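4. Checking the wrist view and setting up the planner

Do this section before you let the planner move either arm. Dirka will start without it and will tell you everything is ready. Do not take its word. The "ready" message means that the programs have opened and are talking to each other, and nothing more.

4.1 Wrist view

1. Start Dirka with both arms in hold mode and wait for the status page to load.

2. Open the Views tab and pick one wrist. Do each wrist separately, even if the second looks the same as the first.

3. Open the gripper from the Jog panel. Both finger pads should show at the bottom of the view, with clear table between them.

4. Press Learn Background. Dirka stores 28 views of the table and treats whatever it finds in them as background from then on.
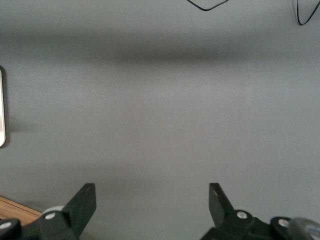 Figure 4. Wrist view with the gripper open. Cables at the top, shading across the table.

5. Look at the result with the overlay switched on. Anything tinted blue has been taken as background. Check the fingers, any cables and any soft shadow by eye.

Note: The score next to the overlay is worked out from the same views the background was learned from. A high score is therefore no surprise. We have seen it sit near the top of its range while a cable was being reported as a thin object to be picked up.

6. If a cable is left untinted, draw a mask over it by hand. The automatic mask (Views > Mask > Auto) is supposed to follow cables as the wrist turns. In our tests at Cornside it followed them well at slow speed and lost them at normal speed, so we leave it off.

7. Save the mask under a new name. Saving over the default file works until the next update puts the old one back.

CAUTION: Do not raise the Shadow Tolerance above 10 to get rid of false objects. Dark, flat items will vanish along with the shadows, and the planner will drive straight through the space they take up.

4.2 Planner

The planner that comes with Dirka is called Loureiro. Its release notes say it handles two arms in a shared space "without tuning". Treat that as a hope. It does plan for both arms, but it only knows the shapes you have given it.

1. Load the table model, then add a box shape for every piece of furniture on it. A cabinet needs its handles included. A plain cube that stops at the drawer fronts leaves the handles sticking out into what Loureiro thinks is free air.

2. Add trays as a flat shape with a rim, even when the rim is low.

3. Turn on Attach Held Object. With it off, the planner checks the gripper and forgets whatever is in it.

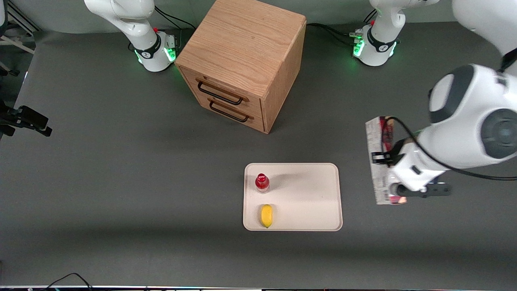 4. Set the held object's size from its longest side and add a margin of 6 mm all round. The perception module will offer its own size. Compare the two before you accept it, as it tends to guess short on tall, narrow packs – the lower end is the part most often missed, and that is the end nearest the table.

5. Run the dry check. Loureiro plans 146 moves without sending any of them to the arms, then lists those it could not solve.

6. Open at least a few of the solved ones as well and step through them. The list of failures is useful, but a bad plan that the software is pleased with will not appear in it.

Note: Cables are not part of the arm model. No setting changes this. Keep the Wrist Turn limit on, and watch the first live run with a hand on the stop button.

7. Switch from hold mode to Slow and run one move with each arm. Leave the speed there until you have finished section 5.

If the dry check gives different failures each time with nothing changed, fix the random seed under Planner > Advanced and try again. The Inddale build ignores this setting the first time it is entered. Enter it, restart, and enter it again.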